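Junho de 2026

Querido diário, hoje o dia foi todo para computadores velhos e estou com as costas feitas num oito, mas contente. Ando há semanas a dizer que ia tratar a sério das torres que vieram do escritório da Endley e finalmente pegámos na primeira, a preta, aquela que pesa que se farta. Deitada de lado na bancada, tampa fora, e pronto, lá estava a barriga toda à mostra!

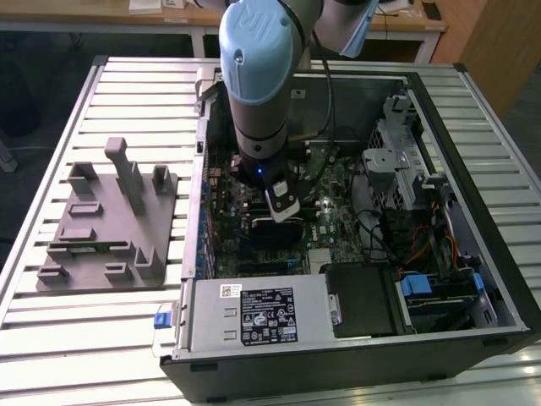
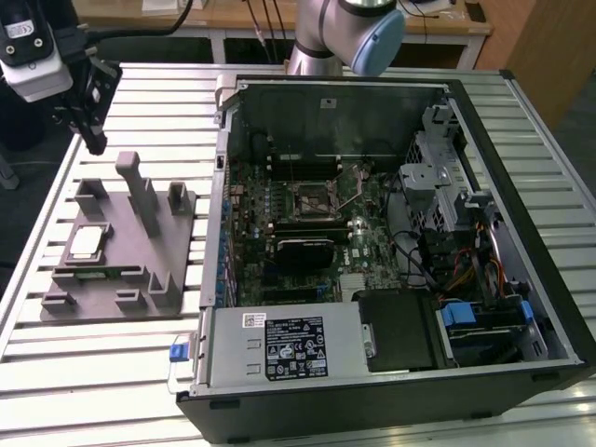 Gosto tanto deste momento em que se abre uma caixa antiga. Há sempre aquele cheirinho a pó quente (mesmo quando está tudo frio, não sei explicar) e aqueles fios vermelhos, amarelos e laranja a fugirem por todo o lado. Quem montou estas máquinas gostava de azul, é o que me parece, porque tudo o que é para puxar ou soltar é azul: as patilhas dos discos, a da fonte. Dá um jeito enorme a quem anda lá dentro com as mãos. Os computadores modernos são muito bonitos e tal, mas depois é tudo colado e escondido e uma pessoa perde uma tarde à procura de um parafuso.

O processador e a memória são a parte que me deixa nervosa. O processador, sobretudo. Levantar a alavanca do encaixe, pegar naquilo pelas bordas, pousar no sítio certo do suporte cinzento e só depois respirar. Já uma vez, em setembro, dobrei um pino numa placa de outra torre e fiquei de mau humor até ao jantar. Desde então não bebo café antes de mexer em encaixes. Bebo depois, e bebo dois.

O suporte, por falar nisso, foi a melhor coisa que arranjámos este ano. Impresso em 3D, cinzento, feiote, coitado, mas cada peça tem o seu lugar e acabou-se aquilo de pôr memórias em cima de um guardanapo e ir à procura delas mais tarde debaixo do teclado. Ainda quero que lhe façam outra ranhura mais larga. Escrevi isso num papelinho e colei-o no armário, ao lado dos outros papelinhos todos que também são urgentes.

Entretanto fiz as contas aos gastos, que era coisa que andava a adiar. A Leung mandou o orçamento das peças novas e são 1.149 euros. Mil cento e quarenta e nove! Fiquei a olhar para aquilo um bom bocado. Se aproveitarmos as memórias e os discos que ainda prestam, poupamos quase 400, e já dá outro ânimo. Por isso é que vale a pena abrir as torres com calma, em vez de as mandar inteiras para a reciclagem, como queriam os da Letby. Eu disse logo que não. Se calhar disse-o com um bocadinho de força a mais, mas pronto, está dito.

Fica a faltar a limpeza. Comprei pincéis macios (que são de maquilhagem, confesso, custaram metade do preço dos outros e fazem o mesmo) e quero passar um por todas as grelhas da gaiola dos discos, que é onde o pó se agarra pior. Os furinhos são uma desgraça para limpar. Com ar comprimido vai tudo parar ao nariz, já experimentei e passei o resto da tarde a espirrar.

Tenho também de arranjar etiquetas. As últimas descolaram-se com o calor e ficou uma caixa cheia de memórias sem eu saber de que máquina vieram. Desta vez escrevo com caneta de acetato num saquinho, um por torre, e não se fala mais nisso.

Ao fim da tarde ainda fui à aula de alongamentos na Welness, arrastada, cheia de vontade de ficar no sofá. Fez-me bem. A professora perguntou se eu trabalhava curvada e eu ri-me. Mandou-me subir a bancada ou arranjar um banco mais baixo, e a bancada não sobe, portanto será o banco. Há um na arrecadação, com uma perna a abanar, vou ver se o aperto amanhã antes de começar.

Jantei sopa de ontem e uma torrada. São 9 e tal e já estou a cair de sono, com a segunda torre à minha espera e os pincéis ainda dentro do saco, no carro.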